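Cell Technician, Two-Arm Handling Cell
Skov, full time, posted April 2019

Skov is hiring a technician to maintain the two-arm cell at our Plekwood site. The cell handles mixed produce with two-finger grippers and wrist cameras. You will report to Nokuthula Shabalala.

Duties: inspect and replace textured finger pads, check finger alignment, reroute and secure wrist cables, and recalibrate the cameras after any bracket is removed. Pad condition is logged every 400 cycles.

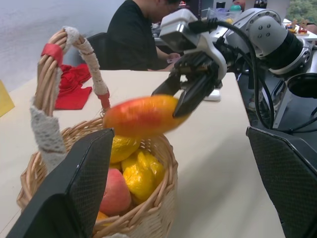 Shifts are 8 hours, 5 days a week. The technician also keeps the spare parts list and signs off each arm before restart.

Required: two years of work on robot arms or similar equipment, safe lockout practice, and the ability to read wiring diagrams. Experience with Pirkel controllers is useful. Apply in writing to the Plekwood office and list the equipment you have serviced.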